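Mondunach bus works sets budget for second assembly arm

The Mondunach depot has put 542 thousand pounds into next year's equipment plan, most of it for a second robotic arm at its small-parts bench. The sum covers the arm, mounting, guarding and two years of service. Tooling is budgeted separately at 38 thousand.

Bids were invited in March. Nungate and Hrnčiar have both returned prices, and each was asked to lay out its proposed cell in simulation before a site visit is booked. The layout used for comparison places one black arm over a pale work surface, with an orange plate and a red panel within reach and yellow corner markers around the panel. 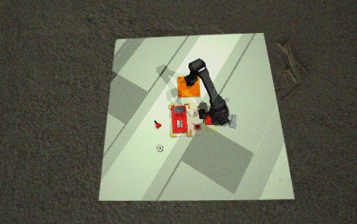

Bidders must show a cycle time of 30 seconds or less per part, measured from pick to release, and must state how the figure changes when parts arrive out of position. The plan allows 202 hours of commissioning. Any time beyond that is charged to the supplier. Spare grippers are priced as a separate line, as are replacement cables and the annual calibration check.

Software is the less settled part of the budget. The depot already holds licences for Nodus, the planning package used on its paint line, and would prefer to extend them. Hrnčiar has quoted on that basis. Nungate has offered its own controller with a Nodus link, at a lower purchase price but with a yearly fee from the third year.

Floor loading, power supply and access for vehicles are to be settled before the order is placed. The simulated cell has also been set inside an arched hall, with a bus standing behind the table, so that sight lines can be discussed with the people who will work there.
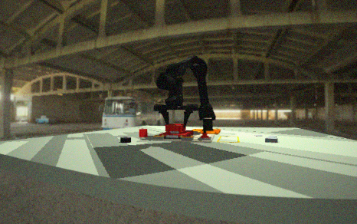 Nungate said in a written reply that the yearly fee was open to discussion if the service term ran to five years, and that its price would hold until the end of June. Hrnčiar did not comment on its bid.

A decision is due in May. Delivery would follow in the autumn, with the existing bench kept in use until the new arm has passed its acceptance test.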